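Bench notes, August, started 9:40

Back on the lunch table set for the Grurstead playroom. Ironed the green tablecloth last night but it creased again in the bag, including one long diagonal. Dzintra says leave it, the kids will pull it around anyway. Leaving it.

Play food: the bread slices slide on each other. Tried the sandwich 28 times on the tray, picking it up by the crusts, and the top slice wandered almost every time. Helju wants a dab of hook tape between bread and tomato. I'd sooner keep the pieces separate so they can be rebuilt. Not settled, ask Obsa.

Plates: pink ones from Uibo are fine. The rim is easy to get a finger under. Order 231 still short, phoned, no answer.

Clear boxes: ridged floor collects crumbs of felt and won't wipe clean with a dry cloth. Warm water and a bottle brush worked on the one I tested. The rest can wait until the labels are off.

Laid out after lunch, 1:15, sandwich on the plate, clear box to the left with no lid.

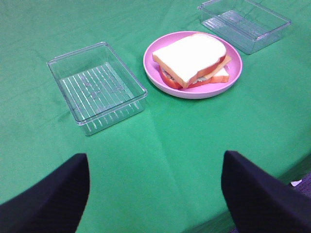

Jurgita Eglītis

Top slice has shifted up and to the left again, so the tomato shows along the lower edge. Looks all right like that. Box still has a few smudges on the floor between the ridges, do it over with the brush.

To do: lid for the box, second cloth, chase Uibo about 231.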